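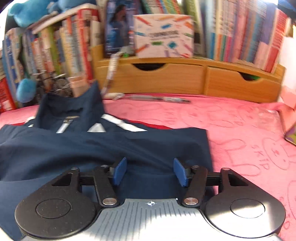

Navy garment on the pink cloth, pads open. Sun on the plate and right housing.

Monday, July 7, 2025

Worked on the exposure check in the Rey loader. Glare on the gray plate is the hard case: the crosshair target is still there at the top middle, but the lower center is blown out to white, so the old mean-brightness test fails clips that are fine for tracking.

Changed it to mask the gripper first and score only the cloth region. Ran 234 clips from June. The old test rejected 121, the new one 100. Have not looked at the difference by hand yet.

Pad-width estimate still uses the two blue pads only. Leaving that alone.

To do: rerun with the Kernard mask at half size, and find out why the loader stalls at clip 900 on the long set.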